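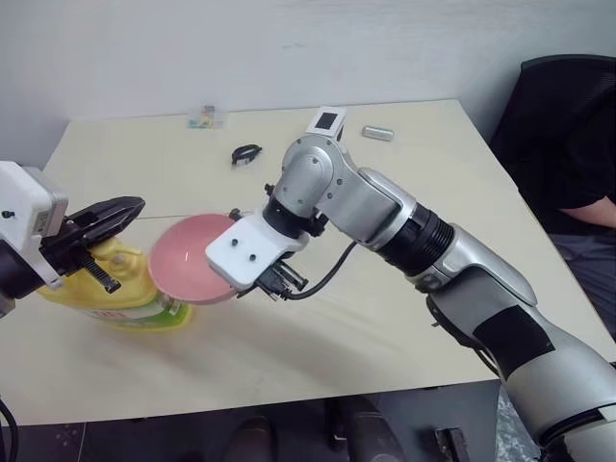
八月做酒酿真的太舒服了!夏天米发得快,头天晚上拌好酒曲,隔天下班回家掀盖子,满屋子都是甜味。我从去年入坑到现在,糯米换过好几种,酒曲换过好几种,家里人已经被我喂到看见小圆子就躲。今天开一串,把这一年攒下来的心得都倒出来,想到哪写到哪。先说个最没用的:盛酒酿我偏爱粉色的碗,图里这种里面淡淡鲑鱼粉、碗口颜色再浅一点的就很合适,白白的米浮在上面,看着就想吃第二碗。

Gu · 8月
转发 195 · 赞 2,546

先说米。圆糯米和长糯米都能做,圆的更软更甜,长的粒粒分明,做出来清爽一些。我自己八成时候用圆的。新手第一次做别贪多,300克干米刚好,吃得完,失败了也不心疼。

泡米这一步很多方子写“过夜”,夏天千万别放在灶台上过夜!我有一回早上起来水都冒泡了,一股酸味,整盆倒掉。现在都是进冰箱泡,泡到手指一捻就碎。

蒸米用纱布垫底,米铺松,中间拿筷子戳几个洞。水开了上锅,蒸到没有硬芯为止。有人图省事用电饭煲煮,也行,但是水一多米就烂,出来的东西像粥,甜是甜,没嚼头。我试过三次,最后还是老老实实洗纱布去了。

蒸好以后把米打散,淋凉开水降温。300克的米我淋100毫升,少量多次,边淋边翻。翻到每一粒都分开,亮晶晶的,这时候偷吃两口特别香(没有味道但就是香,你们懂的)。

重点来了,温度!米要凉到手摸上去温温的,跟洗澡水差不多甚至再低一点才能拌酒曲。太烫曲就死了,等两天掀开还是一盆冷饭。我头两次全死在这里,心急。

酒曲我现在固定用Binano家的,小包装,一包刚好对得上我这个量,开了就用完。之前买过大袋的,用夹子夹着放柜子里,过了个梅雨季,再用就发不动了。我姨妈一直用老家集市上那种白色小圆球,自己拿擀面杖碾碎,她做的就是比我香,这个我服气。

拌匀以后压平,中间挖个窝。这个窝是整件事里我最喜欢的部分!第二天看窝里有没有出水,水越来越多,清清亮亮的,拿小勺舀一点尝,甜得眯眼睛。

容器擦干,不能有油,一点油都不行。我家有个专门做酒酿的玻璃罐,谁拿去装辣酱我跟谁急。

冬天怎么办?我试过裹棉被、放暖气边上、塞进烤箱开着小灯。最稳的是去年冬天买的Zendeten保温箱,本来是买来发面的,结果面没发几回,全拿来养酒酿了。缺点是个头大,厨房台面被它占掉一半,我妈每次来都要念叨。

评论区有人问长毛了能不能吃。白色的短绒毛是正常的,拌一拌就没了。黑的绿的就整罐丢掉,别舍不得,也别想着挖掉一块吃剩下的。

还有人问为什么发苦。多半是放久了,糖都变成酒了。甜到你喜欢的程度就赶紧进冰箱,它在冰箱里也还会慢慢走,所以我一般做好当周吃完。

说说吃法!最经典的酒酿小圆子不用讲了,我家的版本最后撒一把干桂花,关火以后再撒。蛋花打散一点,淋进去别马上搅,数几秒再推开,丝丝缕缕的很好看。

夏天我最爱的其实是酒酿冰豆花。嫩豆花舀一大勺,浇冰过的酒酿,连汤带米,什么糖都不用加。楼下Tavska小店卖过一阵子类似的,加了薄荷叶,我起初觉得怪,吃完回家自己也种了一盆薄荷。

酒酿还能发面。拿汤汁代替一部分水和面,做出来的馒头有股淡淡的甜香,放凉了也不硬。就是发得慢,周末早上做正好,面团放着,人回去睡个回笼觉。

烧肉也可以!红烧的时候舀两勺进去,冰糖就少放点,肉特别软。烧鱼同理,去腥很灵。上个月拿它腌了一次鸡翅,忘记把米粒抖干净,进烤箱全糊了,黑点点一片,味道倒是不错,吃得手上嘴上都是。

失败的也讲一个:酒酿冰淇淋。汤汁太多冻不实,挖出来像沙子一样散,米粒还硬得硌牙。等我再试试先把米打碎,有懂的朋友教教我。

最近在琢磨黑糯米版。皮厚,得多泡好久,颜色是真漂亮,汤是深深的紫红色。第一罐出水很少,我怀疑蒸得不够透,今晚再来一锅,蒸到它服软为止!

米已经在冰箱里泡着了,明晚掀盖子来汇报。大家家里酒酿都怎么吃的,咸口的也行,留言告诉我,我挨个试过去。

评论 300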